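Storage Bins and Table Covers: Frequently Asked Questions

What size bin should I order for a worktable?
Measure the free space on the table first, then leave a hand's width on each side. Most customers at our Vemcombe store choose the small rectangular bin.

Does it come in colors?
Yes. Turquoise is always in stock. Other colors are ordered from Getberg and take 3 weeks. 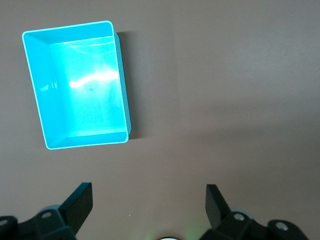 How do I clean the bin?
Use warm water and dish soap. Scouring pads will scratch the floor of the bin. Do not put it in the dishwasher.

Can I return a bin I have used?
Within 29 days, if it is clean and not cracked. Bring the receipt.

How should a table cover be fitted?
Lay the sheet flat and smooth it from the middle toward the edges. Clamp the front edge last. Small folds near a clamp are common. Loosen the clamp, pull the sheet gently and tighten again.

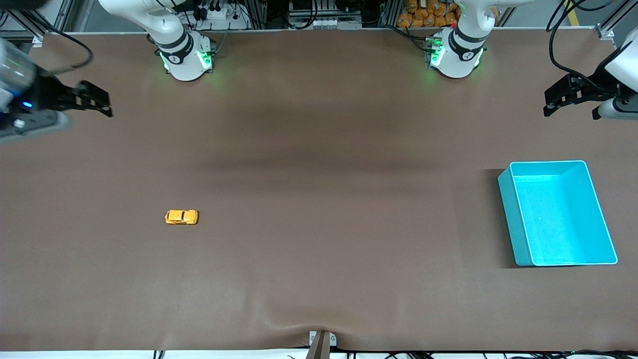
Answers by Henrike Fröhlich, customer desk. Updated 6th July

Do you sell brown covers by the yard?
Yes, with a minimum of 2 yards. Cut pieces cannot be returned.

Will a bin mark the cover?
An empty one will not. Lift full bins instead of sliding them.

Contact Flidovura Storage, Vemcombe | © Flidovura | Back to top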